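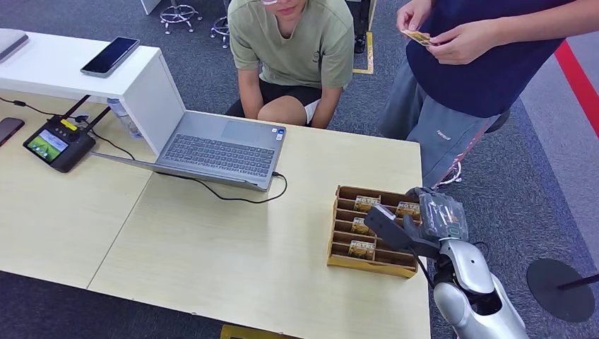
Sorting task at the worktable: card boxes in the slotted wooden tray, arm at the right.

Search this site Search

Print this page | E-mail this page
14 shares 3 comments

Skustard Chores, README

Maintained by Syafiqah Entili and Godfrey Mbwambo, Lostmont
Last change: Feb 11, 2020

What this is

Skustard Chores is a small collection of recordings of a robot arm doing simple table work. We started it because people ask us often if a machine can already tidy a shelf or sort the mail at home. Our short answer is "sometimes, and slowly". The data is here so that you can check this yourself.

Contents

The release has 193 episodes of tray sorting. Each episode has the head video, the joint positions and one line of text which says the goal. The time limit for one episode is 600 seconds. When the limit is reached, the episode is kept and marked "timeout".

The task

Small card boxes stand upright in a wooden tray with narrow slots. The arm must take a box by its sides, lift it free of the dividers and put it in the slot named in the goal line. For a person this is nothing. For the arm the dividers are the hard part — a small error in angle and the box catches on the wood.

What we learned so far

Boxes with much space on both sides are mostly fine. Boxes in neighboring slots are still difficult, and the gripper sometimes pushes one while it holds another. Gilang Sumampouw changed the approach angle in version 2, and it helped with the rear slots but made the front ones a little worse. We did not solve this yet.

Known problems

- In 20 episodes the goal line names the wrong slot. They are listed in errata.txt.
- People stand and sit near the table in many videos. Please do not try to identify them.
- All trays are from one supplier, Manurung, so the slot width does not vary.
- We have no dishes, no cloth and no food. Please do not use this set to claim that kitchen work is possible.

Plans

Qistina Rahman prepares a laundry folding part for April. We would like to reach 1,000 episodes in total, but this depends on how much time we get on the arm in Flundville.

Questions about the labels go to Godfrey, everything else to Syafiqah.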